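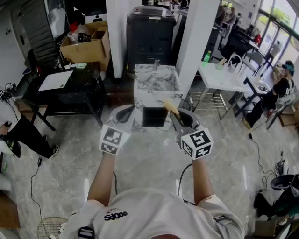 I joined a gym in January, like everyone else with a waistband.

Feb 19, 2026

The gym is called Rumley Strength, and it sits at the end of a strip of shops in Jostodbridge between a tile showroom and a place that fixes vacuum cleaners. I had driven past it for years. I always assumed it was closed, on account of the windows being papered over, but that turns out to be a style choice. The people inside don't want to be looked at while they squat. I came to respect this very quickly.

My last gym was the big one out by the highway, with the smoothie bar and the wall of televisions. I belonged to it for 13 months and attended, if I'm being generous with the word, for two of them. Canceling took a certified letter and a phone call in which a young man asked me what I was going to do about my goals. I said I would take them with me.

Rumley doesn't have a smoothie bar. It has a fridge with water in it and an honesty jar. The monthly fee is $35, which I assumed was a teaser rate until I'd been charged it twice. For that you get the main floor, the racks, a row of rowing machines that sound like someone dragging a canoe over gravel, and one class a week. Extra classes cost more. Personal training costs a lot more, and the trainers are all independent, so each has a separate price list taped up by the bathroom. Reading them while you wait is like comparing menus on a cruise ship. One offers "mobility for the formerly mobile." I have her number saved.

My free class is called Foundations. I picked it for the name, thinking it would be gentle, maybe a little lecture at the start. Foundations is where you learn to hinge. I'm a grown adult with a mortgage and I've been told, kindly, that I don't know how to bend over. We spent the whole first session on it. You stand with your back to a wall, one shoe length away, and you try to touch the wall with your rear end without your knees wandering off. Then you move another half a shoe out and try again. By the end I was sweating through my shirt from what was, on paper, backing into a wall.

The second week we carried things. Just picked up heavy things and walked to the other side of the room and put them down, then went back for them. I do this at home every time I buy groceries and have never once gotten credit for it. The instructor says grip is the first thing to go, and mine had apparently gone some time ago and not left a note. I couldn't open my car door properly afterward. I sat in the parking lot with my wrists in my lap and listened to most of a radio program about soybeans.

Some things have gotten better since then. I can get up off the kitchen floor without a plan. I slept through the night four times in a row, a thing I hadn't done since we got the dog. My knees still click on the stairs, but it's a more confident click.

The rowing machines deserve their own paragraph. There is a challenge board next to them where people write their distance in marker, and in a weak moment I decided to put something on it. The standard beginner distance is 500 meters. I did that one and lay down. A week later I went back, set it to just row until I wanted to stop, and got to 3416 meters, at which point what I wanted was a priest. I wrote it on the board anyway, under a number so much bigger that I first took it for somebody's phone number. Mine is still up there. I check.

A word about gear, as two readers wrote in to ask. I bought the Temano shoes, the flat ones with no cushion, because everyone at Rumley seems to wear something flat and I am easily led. They look like what a hospital would issue to a clown. They're fine. I can feel the floor, and I'm not sure I needed to. I also bought lifting straps and was told to put them back in my bag until I could hold the bar without them, so if anyone wants a pair of straps, used once, indoors, briefly, let me know.

What I did not expect to like is the hour. I go at six in the morning, when there are maybe a handful of people in there and none of them talk. You get a nod. If you've been coming for a few weeks the nod gets slightly deeper. Last week a man with a neck like a fire hydrant moved his water bottle so I could use the bench, and I thought about it all day.

I tried one other place for comparison, a studio in the next town called Lu. First class free, very nice lighting, eucalyptus towels. The instructor had a headset and used the word "journey" while I was holding a plank – and I have nothing against her, she was excellent, but I was in no position to be on a journey. Everybody clapped at the end. I clapped too. Then I found out the price of the second class and went home to my honesty jar.

The question now is whether I sign up for the next block of Foundations or move on to the class after it, which is called Intermediate and has a waiting list. I asked if I was ready. The instructor watched me hinge for a while and said there was no rush.

So, Foundations again, starting next month. I've got the wall picked out.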